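Phones and tablets, battery and charging check
Plelon office, July 16, 2021
Checked by: Emese Vida. Second pair of eyes on the swollen one: Ákos Bozsik
Last check: April (Nele Frerichs)

OK = fine, ATT = needs attention, OUT = pulled from use

1. Cases off, every device
OK. Takes forever, do it anyway. Two tablets had the old rubber cases glued on with who knows what. Used a plastic card, no scratches.

2. Screen lifting or gap along the edge
OUT, one phone, tag 2376. Left side coming up, you can get a fingernail in. Powered off, not charged, in the metal box on the shelf by the back door. Ákos agrees. Do NOT press it back down. Kirsty wants the photos off it first, told her no, they should be in the backup.

3. Battery health reading
ATT. Anything under the cutoff gets listed for replacement. Tag 808 reads fine in settings but dies at 28 percent, twice this week. Ignore the reading, list it. The two oldest tablets don't show health at all, only cycle count. One is past 1000. On the list.

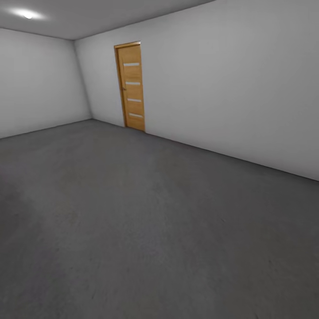

Ceiling light, left end of the ceiling.

4. Charging cables
ATT. Binned the ones with split collars. The braided ones from Kocsis still good. Somebody put tape over a split instead of handing it in. Please dont. There are new ones in the drawer under the printer.

5. Charger plugs
OK mostly. One had a bent pin, binned. One buzzes when nothing is connected, set aside for Ivars to look at.

6. Ports, lint and corrosion
OK after cleaning. Wooden toothpick, device off, no metal. Green stuff in the port on Nele's old phone, cleaned as far as it would go, charges only if the cable is one way up. ATT.

7. Flat surface test (tablets only)

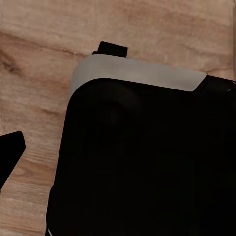 Tablet face up, case off, push each corner in turn with one finger. If it rocks, suspect the battery and go back to item 2. Tablets all OK this time, one wobbles a little but that's the camera bump. Get your eye down level with the edge. Easier on a light wood tabletop like this one, where anything black shows up strongly against the beige, though the darker bits of grain can look like a shadow under the edge, so turn the tablet and check agian. The gray desks are hopeless for it.

8. Heat during charging
OK. Hand on the back after half an hour. Warm is fine. Too warm to keep holding is OUT. The Tretimwood loaner gets warmer than the rest, was same in April per Nele's notes, no change. Keep an eye on it.

9. Where things get charged
ATT. Found a phone charging under a seat cushion. Hard surface only, nothing on top. Power strips not plugged into other power strips (Ivars, again). No charging on the floor where people walk.

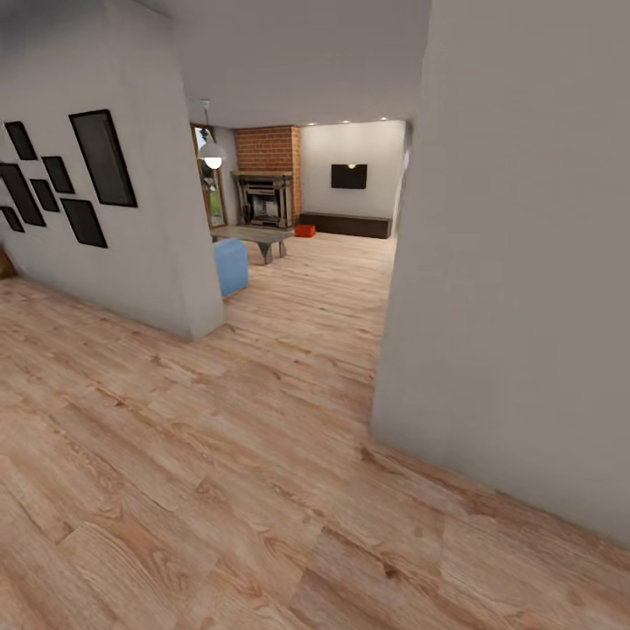 Hallway, framed wall on the left.

10. Overnight charging
ATT. Rule is still no. Timer switch bought, not fitted. Kirsty Tomoana to fit.

11. Power banks
OUT, the white one with no label. Can't find a rating on it anywhere, came free from something. Others OK. The Unham one holds charge but the button sticks.

12. Software side
Updates done on all except tag 808, wouldn't start the update on low battery. Optimized charging turned on where there is a setting for it. Was off on most, think the last update reset it.

13. Disposal
Metal box goes to the battery drop-off, not the regular recycling. Needs a lid label. Ivars Kivi is driving over there anyway.

Still open
- replacement batteries, quote asked for, no anwser yet
- timer switch
- buzzing plug
- Nele's port, repair or retire?
- sheet for tag 2376, Ákos still has to sign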